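Aktionssynchronisation für zweiarmige Zellen einrichten: was die Velero-Pipeline kann und was nicht

Velero verspricht in der Dokumentation einen Abgleich »ohne Handarbeit«. Ich würde mich darauf nicht verlassen. Die Anleitung setzt eine laufende Zelle mit zwei Armen, fester Übersichtskamera und Handgelenkkameras voraus.

Schritt 1: Zeitstempel prüfen. Nehmen Sie die Rohdaten, bevor der Importfilter sie glättet. Ein Versatz von 45 ms zwischen Kamera und Gelenkdaten fällt im Viewer kaum auf, beim Greifen schon. 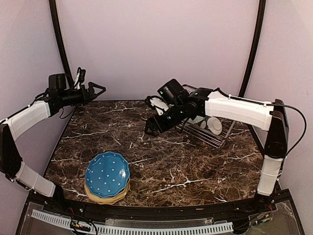 Übersichtskamera: Der rechte Greifer hält ein weißes Objekt, im Abtropfgitter steht ein Teller.

Schritt 2: Belichtung festsetzen. Die Automatik ist ab Werk aktiv, auch wenn das Datenblatt anderes nahelegt. Auf polierten Flächen und Glasur regelt sie ständig nach.

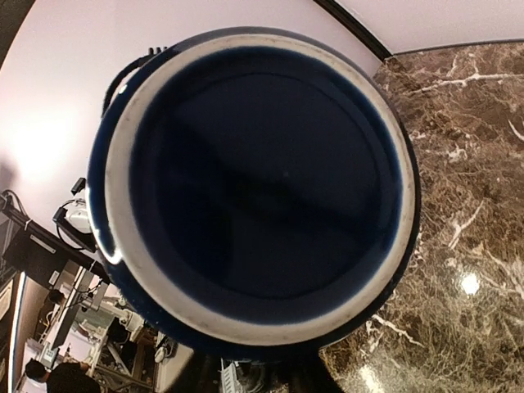

Setzen Sie danach den Schwellwert der Segmentierung auf 200 und lassen Sie die »adaptive« Option aus. Bei mir hat sie Glanzlichter als eigene Objekte gemeldet, mit hoher Konfidenz übrigens.

Schritt 3: Chunk-Länge wählen. Voreingestellt sind 45 Aktionen pro Vorhersage, was bei zwei Armen träge reagiert. Ich arbeite mit 12. Wer auf 9 heruntergeht, sollte die Rechenzeit pro Zyklus mitloggen und nicht dem Mittelwert im Dashboard glauben.

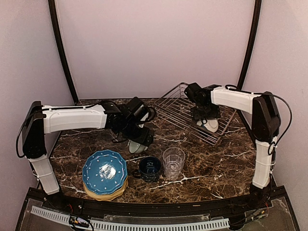
Beide Arme über der Arbeitsfläche, vorne Tellerstapel, Becher und durchsichtiges Trinkglas.

Schritt 4: Planer gegen Kollisionen absichern. Das Drahtgitter wird als geschlossener Quader modelliert. Tragen Sie es von Hand als offenes Netz ein, sonst verwirft der Planer jede Ablage darin. Die Erfolgsquote, die Velero selbst ausgibt, zählt solche verworfenen Pläne nicht mit. 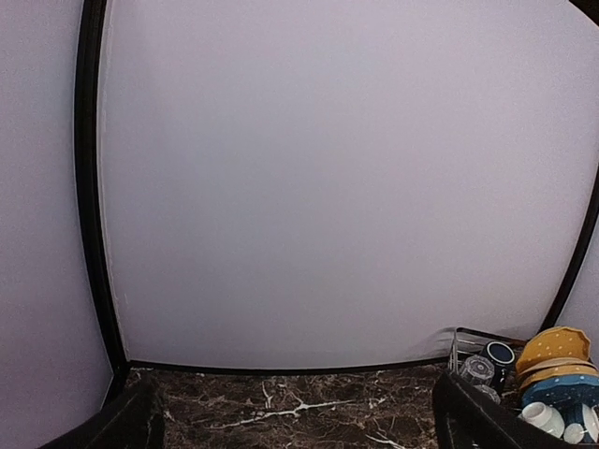 Ildikó Csonka wendet ein, das offene Netz koste zu viel Planungszeit, sie lasse den Quader stehen und schneide nur die Oberseite aus. Das kann man machen. Die seitlichen Anfahrten bleiben dann allerdings gesperrt, und im Log steht dazu nur »no valid plan«.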